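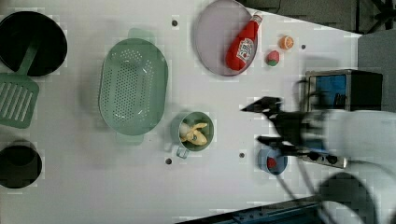 My sister called before eight to say the onions won't sell if we pull them this early, and that I should leave the whole back row alone until the tops fall over. She has never grown onions for sale but she did work two summers at the Segura farm stand, so I listened.

2019-04-11

Cold start, frost on the windshield, gone by nine. I walked the beds with coffee. The overwintered onions look fine to me. I left the back row, as told, and pulled from the front where they are crowded anyway. Scallion size, nice white ends. I tied them in bunches and put them in the cooler on the porch.

Drove out to Venetti for seed potatoes. The bins were picked over already. I wanted a red kind and came home with 20 pounds of a yellow one I have not tried. The man at the register said to let them sit in the light a week before cutting. I usually give them two. They are in egg cartons along the hall window now and the hall smells like dirt.

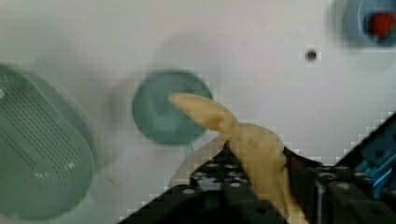 White surface, April.

Spent the middle of the day on the hose. The splitter at the spigot has been leaking since fall and I had wrapped it with tape, which did nothing. Took it off, found the washer cracked clean through, and of course the jar of washers has every size except that one. I ran the hose straight off the spigot and will deal with the drip line later. The far end of the drip line needs looking at too – something chewed it over the winter.

Paid the market fee for the season. It went up to 150 for a half table at Prirley, where it was 65 when I started. I thought about skipping a year. But the tomatoes have to go somewhere in July, and last summer I gave away so many that the neighbors stopped answering the door. A half table is enough. I asked for the side under the trees and have not heard back.

Planted peas after lunch, 2 rows, along the wire. The soil was wetter than I like and stuck to my boots. I should have done this in March. I say that every year and it is written in last year's book too, I checked.

Tomato seedlings are leggy. Moved the lamp down a few inches and thinned the worst tray. The ones marked Prerkameo are the strongest, short and dark, and I only sowed half the packet. The rest of it is in the tin with the beans.

Soup for supper, with some of the onions cut into it. They are stronger than they look. Knees sore from the pea rows. Rain is supposed to come in overnight, so I brought the empty trays under the porch roof and shut the cold frame.

Tomorrow – washer, drip line, call about the table.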